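Two Sisters, One Street, and a Lot of Porch Lights

There's a coffee place at the corner of Melnychuk Avenue where the window seats look straight down the block, and that is where she wanted to meet. "You can see four of my houses from here," she said before I'd even sat down, and then she laughed, because of course they aren't hers. They belong to the people she sold them to. She still says "my houses" and she says it the way a teacher says "my kids."

She asked to keep her name out of this piece, and her sister's too, which surprised me coming from someone in real estate. Her answer was that the street should get the attention. So I'll just say that the two of them work together out of the small Trela office in Sadley, that the older one lists and the younger one mostly works with buyers, and that I met with the older one for most of a morning and never once ran out of things to ask.

She has been at it for 15 years. Before that she did the books for a flooring company, and she says she learned more about houses from the invoices than from any class. "You'd see a customer order the cheap stuff for the whole downstairs and then go all out on one hallway. And I always wondered about that hallway! Who walks down it? Now I get to find out."

Sadley was a different market when she started. There were three listings on this street that spring and two of them sat until the leaves came down. She remembers her first one very well, a brick ranch with a carport and a kitchen the color of canned peas. It took 34 showings. "I brought my own vacuum every time. I had that vacuum in my trunk so long my husband thought it lived there." The couple who finally bought it were the very first people to come through the door, back in May, and they had gone off and looked at everything else in the county before they came back. They still live there. The kitchen is still green.

I asked what she does at a first meeting with a seller, and she lit up.

"I don't bring anything. No folder, no laptop. I ask them to show me the house the way they'd show a cousin who was staying for a week. So I hear which faucet sticks and which window you open when it's hot, and where the sun comes in at breakfast. You'd be amazed what people tell you. One man took me to the attic to show me where he could hear the high school band practice. I put that in the listing! And the buyers had a kid who played trombone."

Price comes later, usually at a second meeting, and she's very plain about it. She spreads out the recent sales on the dining table and lets the sellers put them in order themselves, best house to worst, with the prices covered up. Then she uncovers them. "They nearly always get the order right, and then they see where their own house goes. I hardly have to say a word. It's much kinder than me walking in with a number."

What about sellers who want more anyway? She stirred her coffee for a while over that one. "Then we talk about how long they can wait. Some people can wait, and that's fine, I'll wait with them. But a family that's already put money down two states away can't, and I'd be a bad friend if I pretended they could."

The word friend comes up a lot with her. She goes to the graduations. She has been to two weddings and a retirement party thrown by people she met across a kitchen counter with a stack of disclosures between them. Her sister keeps a calendar of closing dates and they drop off a loaf of zucchini bread on the first anniversary of each one, which by now means a whole lot of zucchini. They grate it in August and freeze it in bags.

We walked the block after that. She wanted me to see the difference between the even side and the odd side, and I'd lived here nine years and never noticed there was one. The even side was built first, with deep front porches and the garages set way back on the lot. The odd side came later and the garages moved up front. "Same square footage, near enough, and people have such strong feelings! I have had buyers who would only look at even numbers. I had one lady who said porches made her nervous because then you have to wave."

She waved at everybody, by the way. A man on a ladder wanted to know if it was true about the Zustard building, and she told him what she knew. The old Zustard warehouse has been empty since the tile business moved out, and there's a proposal in to turn it into condos with shops on the ground floor. She thinks it will be good for the street, mostly on account of the people who have lived here longest.

"I get calls all the time from folks who want to stop doing stairs, and they want to stay right here. They want the same library and the same pharmacy. And I have nothing to show them. Not one thing! They'd sell tomorrow, and there's a young family waiting for every one of those houses. Give me elevators in that warehouse and I could make this whole street happy."

She admits that parking is a real worry, and so is the traffic on the school side. She's been to both planning meetings and spoken at one, and she has read the entire traffic study, appendix included. She had her copy in her bag and she showed me the page she liked best, a hand count of pedestrians at the crosswalk.
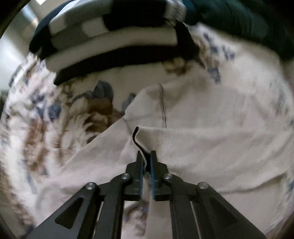
Her sister joined us for the last part and thinks the parking worry is overblown, and that most people moving down from a four-bedroom will be glad to give up the second car. They argued about it happily all the way to the mailbox. The older one wants a guest lot in writing. The younger one says ask for the crosswalk signal first and the lot will follow.

They disagree on plenty, it seems, and the business is better for it. The younger sister tells buyers to see a house in the rain if they possibly can. The older one thinks you should come at five o'clock, when everyone is getting home, and just sit in the car for a bit with the windows down. Both of them tell buyers to read the inspection report themselves, every page, and to call the inspector with questions. And both of them think too many people skip a house over paint.

"Paint!" the older one said. "I'll bring the roller!"

I asked about money, and whether the little things sellers spend before listing ever come back to them. She said to spend the first $1,000 on whatever the buyer's hand is going to touch. Door handles, the front lock, light switches, the railing, a kitchen faucet that turns without a fight. She'd leave the countertops alone. She has seen people rip out perfectly good ones, put in something they didn't even like, and then hear the buyers say at closing that they were planning to change them.

For first-time buyers her advice is to get the loan approval done before looking at anything, and then to look at a few places they know they won't buy. She takes people through one house that's too big and one that's too far out, on purpose. "It loosens them up. They start saying what they really think. After that we can go shopping."

She is not slowing down, either. There are four listings coming on this month and a fifth she wouldn't tell me about except to say it's on the even side and has the original porch swing. Her phone had been buzzing in her coat since the library. She finally looked at it, said "Oh, they took it! They took the offer!" and hugged her sister and then hugged me, and I hadn't even asked which house.

The planning board takes up the Zustard proposal again on 10/4/18 at the town hall annex, and comments from residents are welcome at the start. Both sisters will be there. They'll be sitting on opposite sides of the aisle, they told me, so they can each save a row.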